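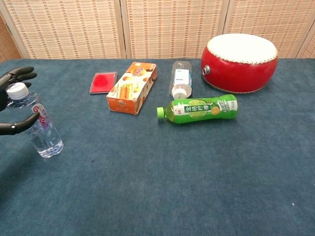 Reading time: 9 min

2 comments

4. What happens to a petition after it is handed in

In the last section we looked at who starts petitions in Norlow and Tevley, and why. We now turn to a part of the story that gets much less attention in the literature, and which took up far more of our time than we had planned for: the months after the pages have been handed over the counter and a clerk has stamped them. Most of the studies we read before starting our own treat the handing in as the end of the matter. A petition is counted, the number of names is recorded, and the analysis moves on to whether the council later voted the way the petitioners wanted. We understand the appeal of that approach (it is tidy, and the data can usually be had without leaving one's desk), but it leaves out nearly everything that the people we spoke with wanted to talk about.

Our collection holds 318 petitions, all of them lodged with one or the other of the two councils. The papers were read first by Zixuan Feng and then again by Gilberto Bedoya, who worked without sight of the earlier notes. Where the readings differed, they sat down with the original and talked it through, and we have kept a record of those conversations in the project files. The most common disagreement concerned what a petition was asking for. That may sound like a strange thing to disagree about. Many of these documents, though, begin with a request, wander into a grievance, and close with a second request that does not quite match the first. One of our favorites, if we are allowed favorites, opens by asking for a bus shelter on the Prendergast side of the river and ends by asking for the resignation of the person who had removed the old one.

4.1 Intake

Both councils accept petitions on paper and both require that each signer give a name, an address and a mark. A signature is the usual mark. A thumbprint is accepted from anyone who cannot sign or would prefer not to, and there are more of these than we expected, mostly from older residents and from people who had hurt a hand at work. The print is made with an ordinary flat ink pad, red in both towns, of the small square sort that can be seen in Figure 1. The rules say nothing about how clear a print has to be. In Norlow the clerks take the view that a print is a print. In Tevley a smudged one may be set aside, and the signer is then sent a letter asking them to come in and make another, something few of them ever do.

This difference matters more than it might seem to. A petition in either town must reach a threshold before it can be placed on the agenda of a full meeting, and petitions that hover near the threshold are the ones in which a handful of disputed marks can settle the outcome. Marama Cosgrove, who organized a petition over the closing of the Amach branch library, told us she had stopped counting thumbprints toward her target at all. She gathered them anyway, out of courtesy to the people who had come to the door, and wrote them on separate pages at the back. "I wanted them in there," she said. "I just didn't want to be standing on them when the floor went."

We asked the clerks in Tevley whether they had ever been told to apply the stricter reading. The answer was that it had always been done so. We then asked in Norlow whether anyone had ever proposed being stricter, and got, in nearly the same words, the same reply. We are inclined to believe both offices. Neither practice is written down, neither has been challenged, and each has been passed along by one clerk showing the next how the work is done. Scholars of local government have a habit of looking for a decision behind every difference between two councils, and we came into the project with that habit ourselves. In this case we could not find one.

4.2 Waiting

Once a petition has been accepted it goes to an officer, and the waiting begins. We had assumed that long waits would be found mainly among petitions the council did not like. The pattern in our material is less simple, and a little more interesting. Petitions that embarrassed a sitting councilor were often answered quite fast, sometimes before the next meeting, with a short and rather stiff letter. The ones that waited longest tended to be those with which everyone agreed. A request for a safer crossing near a school, say, would be welcomed by every councilor in turn, referred to the roads officer with warm remarks, and then not heard of again until the organizer telephoned.

Declan Tipoki, who served on the Norlow council and was generous with his afternoons, had a theory about this which we pass on for what it is worth. A hostile petition, he told us, has an owner. Somebody on the council feels stung by it and wants it off the books. A friendly one belongs to all of them together, and so it sits in the tray. He said this without any bitterness, and went on to list several friendly petitions that had sat in the tray during his own time in office, including one for which he had signed the covering letter himself.

The organizers saw things differently, as one would expect. Very few of them spoke about delay in terms of who felt stung. They spoke about not being told. Again and again in the interviews we heard that a "no" would have been easier to bear than the silence, and we have come to take this quite literally, because the organizers who did get a plain refusal were, as a group, more willing to say that they would petition again. The numbers here are small and we do not want to lean on them too hard. Still, the interviews point the same way in both towns, and we were struck by how many people had kept the refusal letter and could lay hands on it while we were still drinking our tea.

4.3 Size

It is natural to ask whether bigger petitions do better. The largest in our collection ran to up to 2,000 names, depending on how one treats the pages that had been photocopied and handed in more than once, and it got nowhere. It concerned the sale of the old stock yards, and by the time it was lodged the contract had been signed. Its organizers knew this. They told us they had gone on collecting because people kept asking to sign, and it would have been rude to turn them away — a reason we have not seen mentioned in any of the formal models of petitioning, and which we think deserves a place there.

Warrick Rakena has argued, in the course of many long conversations with the rest of us, that size is best thought of as a message to the newspapers. Councilors, on his account, already know roughly how people feel about a thing; they meet them at the shops. What a long list of names does is give a reporter a first sentence. We find some support for this. Petitions that were covered in the local press before they were lodged were more likely to be read aloud in full at the meeting, and less likely to be summarized by the chair. We could not find any link between coverage and the final decision, in either direction, and the reader should bear in mind that being read aloud is a modest sort of victory.

That said, several organizers counted it as a real one. In Tevley, where the public benches are close to the councilors' table, people spoke with real feeling about hearing their own words in the chair's voice. One woman had brought her mother. Another had asked for the recording, and was told that the recorder had been switched off during the part she wanted, a matter on which she has since begun a petition.

4.4 Limits of the material

We should be open about what we do not have. The Tevley files from before the office move are incomplete, and we cannot say whether the missing petitions were unusual in any way. Pages sent by mail were sometimes filed as letters, so that a petition may have escaped us simply by having a polite first line. Our interviews lean toward organizers who were easy to find, meaning those who still live in town and still turn up to things, and people who gave up on the council altogether are surely too few among them. We returned in February to try to mend this and had only middling luck.

The coding sheet was last revised in June 2026, when we split the category "answered" so that a letter acknowledging receipt would no longer be counted together with a letter saying what the council meant to do. This moved a fair number of Norlow cases out of the column we had been rather pleased about. The tables in the next section use the revised coding throughout, and readers who have seen our earlier working draft should set its figures aside.

2 shares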